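Visit to the Wieser paper mill, Sep 15, 2026

Wieser opens its doors to visitors twice a year, and the next date after this one is in December. I went with Misaki Tsuji, who binds books and has bought their paper for years. The tour costs 5 euros and the money comes off anything you buy in the shop.

We met in the yard by the old weighbridge. Hermine Trummer took our group through. She has worked in the sheet room most of her life and speaks loudly enough to be heard over the machines, so stand near the front if you can.

The first stop is the rag store. Wieser still makes part of its range from cotton offcuts, and the bales are stacked up to the roof. From there you go down a steep iron stair to the beaters. It is damp and very loud, and the floor slopes toward the drains, so wear proper shoes. Hermine let us put our hands in the pulp, which felt like thin oatmeal.

The forming room was the best part. Two people work at each vat, one dipping the mold and the other laying the sheets on felt. Santino Troncoso was on the vat nearest the door and answered questions without stopping. He said the hardest thing to learn is the shake – too little and the sheet is weak in one direction.

Drying is done in a loft with wooden shutters. Sheets hang there for 3 days in summer and longer in winter. After that they are pressed and sorted by hand, and anything with a knot or a thin spot goes back to the beaters.

The last stop is the sample room, where papers are kept flat and out of the light. 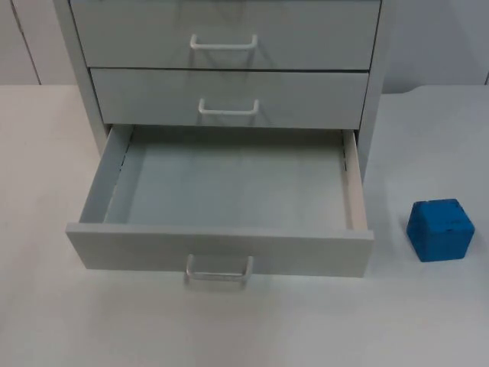 Misaki asked for a heavy cream stock in 120 gram and was told it is made only to order now. She took a few sheets of the lighter one home to test with paste. I bought envelopes.

There is parking behind the mill, and the bus stops at the bridge. The café closes early – eat before the tour.

Recent reports
Open day at the Stumik button works
A morning in the Rondo bakery
Ultier trade fair: the print hall
Salt mine tour with Leonie Moser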